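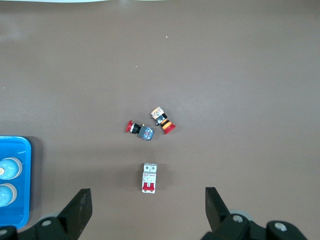 Informe de avance para la dirección
28 de enero de 2022

Proyecto: paquetes de playa fuera de temporada, destino Hornura
Prepara: Maëlys Brunet, producto y contratación

El programa sigue abierto a la venta y el calendario se mantiene, pero no comparto el optimismo de la nota anterior. De las 936 plazas contratadas para la temporada hay 200 con depósito pagado. El resto figura en el sistema como «interés» o «opción», dos palabras que a estas alturas no cubren ni una noche de hotel.

Alojamiento. Tenemos firmados 7 hoteles. El Nakari aceptó por fin devolver el cupo sin penalización hasta 21 días antes de la llegada; había pedido el doble. En Fawzy insisten en vender el todo incluido como única opción, y sigo sin verlo claro: el restaurante de la playa cierra a media tarde y la carta de bebidas que nos enviaron es la del verano pasado. He pedido la nueva dos veces. Mientras no llegue, propongo dejar Fawzy en la web solo con media pensión.

Vuelos. La aerolínea mantiene la rotación semanal hasta abril, según su departamento de grupos. Lo tengo por correo electrónico, sin contrato. El horario de vuelta tampoco ayuda, con salida de madrugada y una habitación que el cliente deja a mediodía. Dadau, nuestro receptivo, ofrece una sala con duchas por un suplemento que todavía no ha puesto por escrito.

Promoción. La campaña de enero trajo casi 800 consultas. Marketing lo presenta como un éxito; yo esperaría a ver cuántas acaban en reserva. Buena parte preguntaba por el precio del anuncio, que solo existe en una semana y en habitación interior. Convendría cambiar el «desde» antes de que empiecen las reclamaciones.

Excursiones. El paseo en barca por los manglares está cerrado y con seguro revisado. La visita al mercado sigue pendiente del guía de habla española. El día en la isla lo quitaría del folleto, porque depende de un transbordador que el propio Dadau califica de «bastante regular» - y no creo que lo dijera como elogio.

Gasto. Vamos por debajo de lo previsto, aunque no lo apuntaría como ahorro: faltan por facturar el viaje de inspección y la segunda tanda de folletos.

Lo que necesito de dirección:
- Autorización para liberar la mitad del cupo de Nakari si las reservas no mejoran.
- Una decisión sobre el precio «desde».
- Que alguien con firma reclame el contrato a la aerolínea.

El próximo informe irá con las cifras de reservas confirmadas, sin opciones.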